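Adjusting a Drawer on Side-Mounted Runners

Applies to the Kenberg bedside cabinet and other units with ball-bearing runners. Updated June 11, 2024.

A drawer that rubs, drifts open or sits crooked usually needs adjustment only. Replace the runners if bearings are missing or the rail is bent.

Tools: Phillips screwdriver, small level, dry cloth.

1. Empty the drawer and extend it fully.
2. Find the plastic release lever on each runner. Push one lever up and the other down, then pull the drawer straight out.
3. Wipe old grease and dust from both rails. Do not use spray oil.
4. Check the cabinet rails with the level. Loosen the front screw, move the rail by no more than 2 mm, and retighten. Repeat at the rear.
5. Slide the bearing cages to the front of the rails.
6. Line up the drawer members with the cages and push in evenly until both levers click.
7. Open and close the drawer several times before loading it. If it still rubs, compare the gap on the left and right sides with the drawer open.
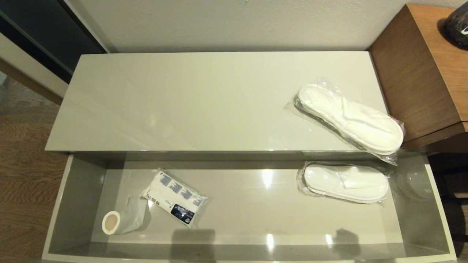 Gloss gray cabinet with the drawer open, viewed from above.

If the front panel is tilted after step 7, loosen its screws from inside the drawer, square the panel and retighten by hand. Power drivers can strip the holes.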